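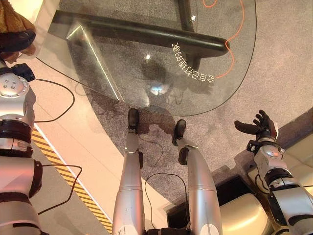
Projects > Applied Automation > Student reports

Can a robot tidy the living room yet?
By Mio Minami, October

Our group wanted to know whether a humanoid robot can do the small jobs people do in a living room without thinking. We left out cooking and laundry, which other groups had taken, and picked one job: lift a soft item, carry it past the furniture and put it down where it belongs. The practice room at Skov has a glass table standing on speckled grey carpet, and that matters more than we expected. Clear glass is hard for a depth camera, the speckles do nothing to help, and a cable lying on the carpet is one more thing for a foot to catch.

1. The room and the job

The robot runs software from Brekis, and we used its settings as they came. One of us sat at the controls and another kept notes. We made 30 attempts over the term and called an attempt finished only if the item was set down and let go of without any help. A slow finish still counted.

The room is laid out like a home, but the floor is marked off with striped tape. The operator used the tape to judge where the legs were. Turning toward the sofa was the slowest part, because both arms had to stay clear of the table's rim.

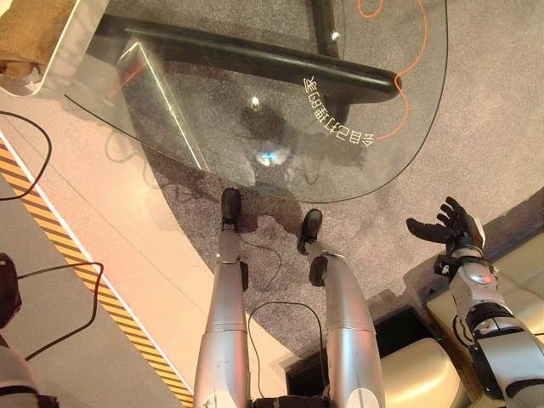 2. Picking up soft things

Hard objects have a shape the software can plan for. Fabric doesn't. It folds over the finger, slides, or bunches up on one side, and the grip that looked fine from the head camera can be a poor one up close. The wrist camera was the better guide. We stopped trusting the head view for anything smaller than a cushion.

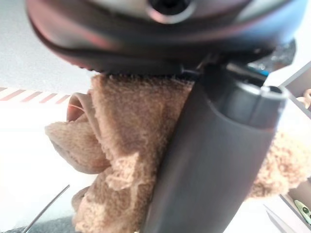 Fig. 3. Brown plush fabric bunched against the gripper finger, wrist camera view.

The wrist view has its own trouble. The housing takes up the top of the picture and the fabric takes up most of what is left, so the operator has little to go on about the room behind. We ended up switching between the two views many times in one attempt.

3. One hand or two

With one hand, the item tended to hang down and swing. Using both hands was steadier – the grippers press in from either side and the load stays in the middle. The price is that both arms are now busy over the table, and 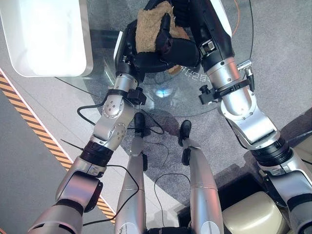
neither is free to move anything out of the way. A person would hold the thing against their chest and use the other hand. Our robot has no routine for that, and writing one was beyond us in a single term.

4. What we think

Machines can do parts of this chore. In our attempts the lifting was mostly fine and the letting go was mostly not, as plush tends to cling to the fingers. We would not leave the robot alone in a real home with a glass table. A shop floor with plain shelves and boxes seems closer, and the Stindevitz group next year may want to start there.

If we did it again we would add padding to the table rim and keep separate notes for each camera view.

Recent reports
Shelf stocking with a two-finger gripper
Folding towels at Finow: first term
Floor tape and foot placement
Why cables are still a problem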